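On Keeping One Table Clear

My aunt Yolanda Alvarado had a rule about her sewing table, and the rule was that nothing lived on it. Fabric could visit, and so could scissors and the occasional sandwich, but when the work was done everything went home to its drawer and the table sat there bare until morning. As a child I thought this was a terrible waste of a table. I am now well into middle age, I have packed parcels for a living and for fun (mostly soap and bath things, and one memorable winter nothing but honey), and I have come around to her way of thinking so completely that my own family finds me a bit tiresome about it.

The small jobs of this world, the bottling and wrapping and labeling and wiping down, nearly all come down to a surface at hip height and what you allow to gather there. People will spend 400 dollars on shelving before they give five minutes' thought to the table. I did it myself! When I started out at Grusholm I had lovely shelves, all labeled, and I packed every order on a corner the size of a dinner plate, with the tape balanced on my knee.

Give me a plain colored top, too, and green if I can have it. I know white looks cleaner in a catalog, but a clear cap set down on white is gone forever, and so is a scrap of film. On green you can find anything. Yellow bottles fairly sing on it, and even a rumpled cloth looks as though it belongs.

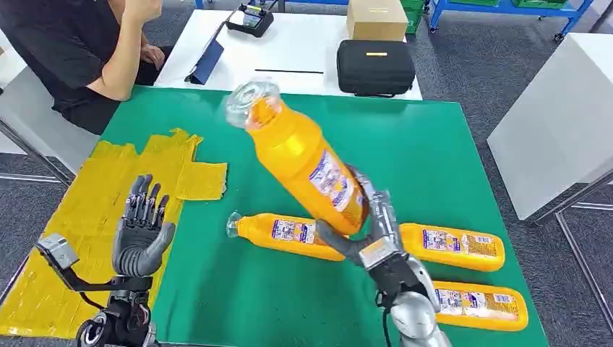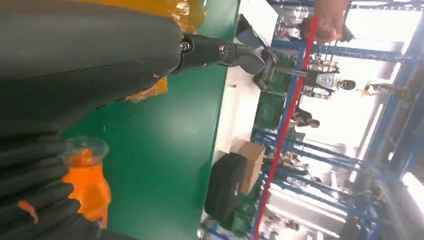

My friend Pirmin Fuchs, who ran the packing room at Kälin for longer than he likes to admit, disagrees with me about cloths. He wants them folded in quarters and hung on a hook, always the same hook. I say a cloth in use ought to be allowed to lie in a heap, within reach, and be shaken out when the job is over. We have argued this over a great many cups of coffee and I don't believe either of us has moved an inch, though I did notice the last time I visited that his hook was empty, and I was kind enough to say nothing.

Where we agree is on bottles. Stand them up if you have the room, and lay them down if you are working through a few at a time and would sooner not have them topple like bowling pins every time your sleeve goes by. A bottle lying on its side can roll, of course, so keep them in from the edge. And for goodness' sake face the labels up. You will save yourself no end of turning and squinting, and you'll catch the crooked one before it goes in a box.

Then there is plastic film, which I have never learned to love. It crackles, it clings, and it creeps under whatever you are trying to do. I keep mine at the back of the table now, and the offcuts go into a bag as I make them. Left to myself I would go back to paper for nearly everything, but paper and a leaky cap are a sorry combination, and I have mopped up enough bath oil to be humble on the subject.

Last January I finally bought a second table, secondhand, for 70 dollars. It was meant to be the clear one. It has the seed trays on it at the moment, and a lamp I am going to rewire.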